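Handout 3: Tabletop cooking, the portable gas stove
Practical Food Skills, Fleltano Adult Learning Center
Prepared by Snežana Georgiev, 04/01/2021

Read this before the practical. You will not be given a printed copy in class. Sections 1 to 4 cover setting up and cleaning the single-burner stove. Section 5 is the written work.

## 1. Where the stove goes

A portable gas stove is a single burner in a flat metal case. The fuel is a canister that lies in a compartment at one side. These stoves are made for a table, and most of the trouble people have with them comes from the table and what is on it.

Use a table that stands level and does not rock. The top should be hard and bare. A tablecloth, a newspaper or a plastic mat under the stove can block the air openings in the base, and any of them can catch fire. If you want to protect the surface from spills, wipe the table down afterward.

Put the stove to one side of the table and keep the other side for the pan and whatever you are about to cook. Right-handed cooks usually prefer the stove on the right. Turn the stove so that the control knob faces you. You should never have to reach across the burner to turn it down.

Keep the stove well away from curtains, paper bags, cardboard and shelves with food packets on them. Allow more space than you think you need if there is a shelf directly over the table. Open a window before lighting. Do not use the stove in a tent, a parked car or a closed room.

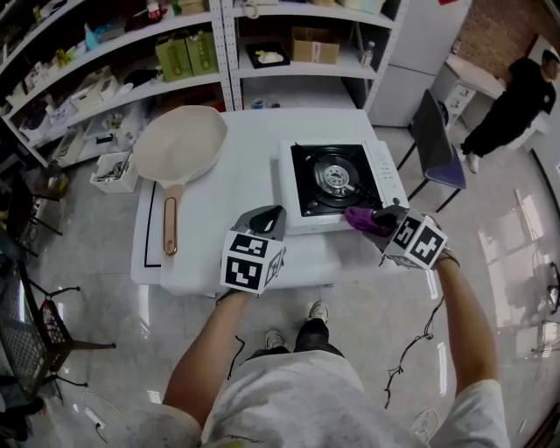 **Can two of these stoves be pushed together to hold one large pan?**

Never do this. A large pan or griddle laid across two stoves throws heat back down onto the canister compartments, and an overheated canister can burst. Use one stove with a pan that fits it, and cook in batches.

## 2. The parts

Learn these names. They are used in the practical and in the written work.

- **Case.** The outer body. On most models the top plate lifts off or wipes clean in place.
- **Burner head.** The round metal piece in the middle where the flame comes out. It has a cap and a ring of small ports.
- **Pan support.** The ring or grate with prongs that the pan sits on. On many models it can be turned upside down for storage. Check that it is the right way up before you light the stove.
- **Control knob.** Opens the gas. On most models the last part of the turn also makes the spark.
- **Canister compartment.** Has a hinged lid. The lid must close flat. If it does not, the canister is in wrong.
- **Locking lever.** Pushes the canister onto the valve. It will not go down unless the knob is at OFF.
- **Pressure cut-off.** Releases the canister if it gets too hot. If this trips, turn the knob to OFF, let everything cool and find out why before you relight.

## 3. Choosing and placing the pan

The pan should be no wider than the maker's instructions allow. A pan that reaches out over the canister lid is too wide, even when it seems steady.

A flat-bottomed frying pan with one long handle is what we use for this unit. It is light, it heats quickly, and students can see when the oil is ready. The long handle also causes the most accidents. Before the pan goes on the stove, set it down on the free side of the table with the handle toward you. Once it is on the burner, turn the handle in over the table at an angle, away from the edge and away from the next person's elbow.

Some notes on pan surfaces:

1. Light-colored nonstick coatings stain if oil is left to burn on them. Use medium heat.
2. Do not heat a nonstick pan empty for longer than it takes to get the oil out.
3. Use wood or silicone tools. Metal forks and spatulas scratch the coating.
4. Check the handle screw. A handle that turns in your hand needs tightening before the pan is used.
5. Wooden handles should not be soaked. Wash, dry and put away.

## 4. Wiping down the stove

This job is done at the end of every session by whoever cooked last. It takes a few minutes. A stove put away with grease on it is much harder to clean the next time, and grease in the burner ports gives an uneven yellow flame.

Wait 20 minutes after the flame is out. The pan support holds heat longer than the case does.

- **Step 1.** Turn the knob to OFF and raise the locking lever. Take the canister out, put its cap on and stand it away from the table.
- **Step 2.** Lift off the pan support. Wash it in warm water with dish soap and set it on a towel to dry.
- **Step 3.** Fold a soft cloth in four, dampen it and wring it out hard. Wipe the top plate from the back toward the front so that crumbs end up on the table and not in the burner.
- **Step 4.** Refold to a clean side and wipe the outside of the case: rear edge, both ends, front face, and last the knob. Go lightly over any printed labels. They carry the safety instructions and the ink wears off.
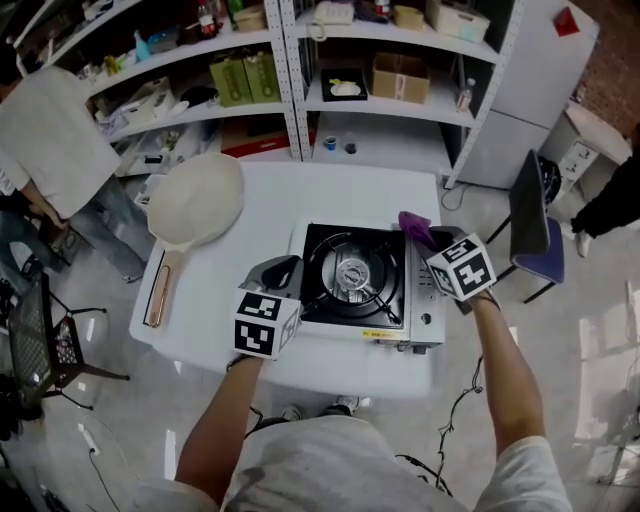 - **Step 5.** Clean the burner head with a dry brush only. Water in the ports will stop it from lighting.
- **Step 6.** Dry everything with a second cloth. Look into the canister compartment and wipe out any crumbs or oil.
- **Step 7.** Put the pan support back once it is dry. Turn it over if the stove is going into its case.
- **Step 8.** Wipe the table last, including the part that was under the stove.

Do not use steel wool, oven spray or bleach on any part of the stove. A paste of baking soda and water will take off most burned-on spots if it is left for a while. Rinse it off the cloth often or it leaves a white film on dark top plates.

Canisters are stored upright in the ventilated locker, capped, and never left in the stove. Empty ones go in the marked bin by the back door. Do not pierce them.

## 5. Written work

Hand in one page at the start of the next session. Cover all of the following.

a. Draw the stove from above and label the case, burner head, pan support, control knob and canister compartment.

b. Describe the table you would use at home. Say where the stove, the pan and the food would go, and what you would have to move first.

c. A student lights the stove and gets a weak yellow flame on one side only. Write down two possible causes and what you would check first.

d. Put these in the right order and give a reason for the first one: wash the pan support, take out the canister, turn the knob to OFF, wipe the top plate.

The page counts for 20 points out of the unit total. The passing mark for the unit is 55. Anyone who misses the practical can make it up in June, but the written page is still due on the regular date.

Bring to the practical: an apron, two clean cloths, and closed shoes. Long hair must be tied back. Pans and stoves are supplied.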